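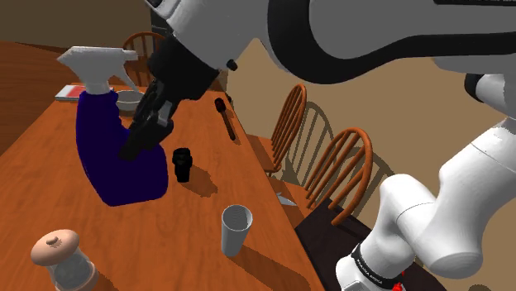 Purple trigger bottle, white spray head

## Brillora Multi-Surface Spray

Everyday cleaner for worktops, tiles, sinks, painted doors. Light lavender scent, gone in a few minutes. No bleach. Made for us by Gouveia, same recipe as the old Grandel spray – if you liked that one you'll like this.

**Sizes**
- 277 ml travel
- 1000 ml refill pouch (fits most trigger bottles, use a funnel)

**How to use**
Turn nozzle to ON. Spray from 30 cm, leave a minute, wipe with a damp cloth. Greasy hobs may need a second go. Rinse anything that touches food.

Not for marble, raw wood or screens. Test a hidden patch first on paintwork, espcially matt.

**Storage**
Upright, nozzle OFF, out of reach of children. Keep below 27 °C – no sunny windowsills please. Don't mix with other cleaners.

**Delivery**
Order by noon Friday for dispatch same day. Refills go in a seperate box from paper goods. Derar trade customers – log in for case prices. Travel size back in stock November.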